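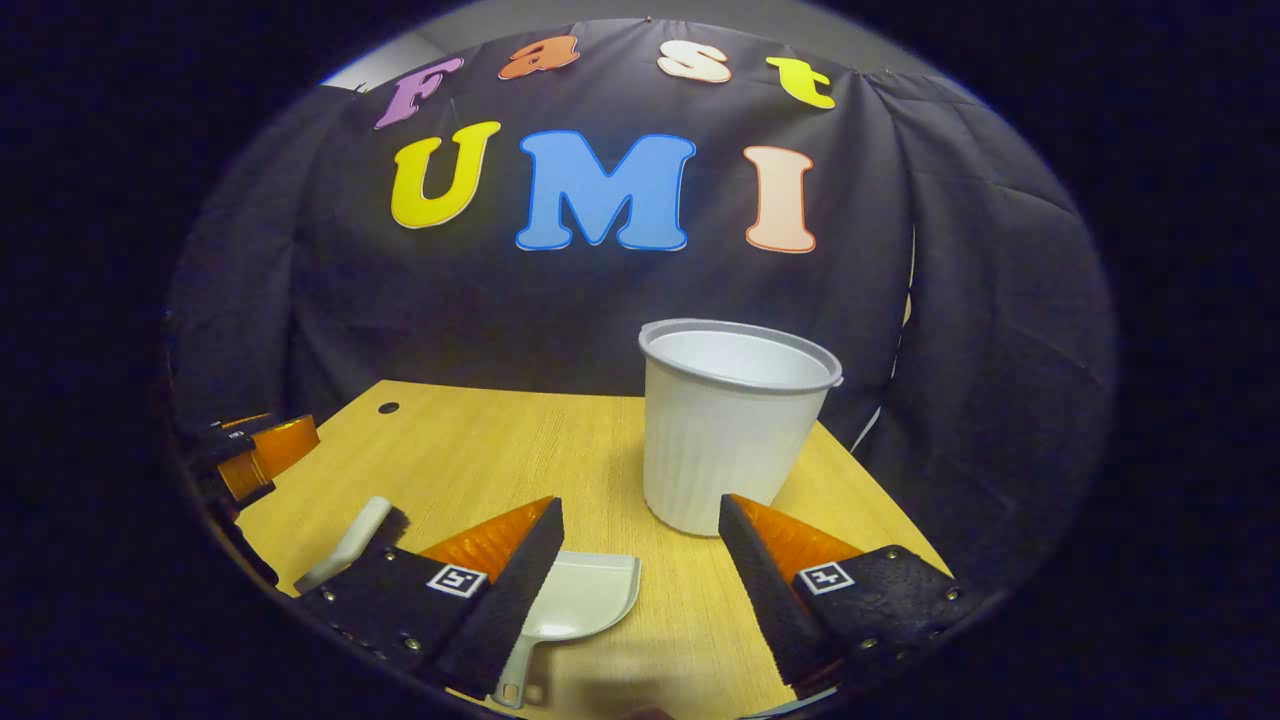 Foam lettering on the black cloth backdrop, with a white ribbed container on the table.

Print this page
E-mail this item

Display Corner: Lettering and Backdrop Materials Now Available to All Sections

08/05/2023

The Wostberg Center is pleased to announce that the display materials held in the Surkar Room may now be reserved by any section of the Center. Until this year the materials were kept for the use of the Exhibits Section only. Requests from other sections were handled one at a time, and several could not be met.

The corner consists of a black fabric backdrop, a light wooden table and a stock of cut-out foam letters in bright colors. The letters come in different sizes and styles, and sections may combine them as they wish. The present arrangement sets "Fast" in four smaller letters, purple, orange, pale peach and yellow, over a larger "UMI" in yellow, blue and light pink. Fatima Mokgethi of the Exhibits Section has asked that this arrangement remain in place until the end of August. Reservations made before then are for the table and backdrop as they stand.

The full stock contains 80 letters, stored in flat trays in the Marwat cupboard. Letters should be signed out by tray and returned to the same tray. Sections are asked to attach them to the cloth with the fasteners supplied. Tape leaves a residue on the fabric and must not be used - this applies also to double-sided tape.

The backdrop hangs in loose folds and is not to be ironed or pinned flat while it is up. Sections that require a smoother surface should speak to Nandi Botha, who will arrange for the cloth to be taken down and steamed. Please allow 10 working days for this service.

Small items such as cups and tubs may be placed on the table for use in a display. Open containers of paint or water are not permitted near the cloth. Anything left on the table at the close of a reservation will be moved to the shelf outside the room and held there for collection.

Reservations are limited to 2 days per section in any month. The form is available from Lesego Oosthuizen at the front office and must be signed by a section head. Questions about replacement letters, including additional vowels, should be sent to Nuria Carrasco, who is preparing the next order with Trarkeo.

Search newsletter
Enter keyword
Go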